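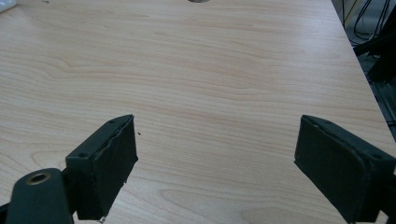

How to host your first newcomers' supper

When I moved to Bralledthorpe I knew one person, Anathi Hendricks, and she worked nights! A monthly supper fixed that for me, and it's so easy to start one.

Book a room first. Ours costs 60 for the evening and opens at 5 p.m., so people can drop in straight from work. Then post in the local expat group (the one here has 1,007 members, and nine came to our first supper, which felt like a crowd).
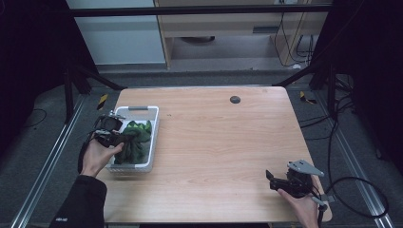

Ask everyone to bring a dish from home and write the ingredients on a card. Put out name tags with a spot for "moved from" – instant conversation! Before people leave, pick the next date and get two of them to help you set up.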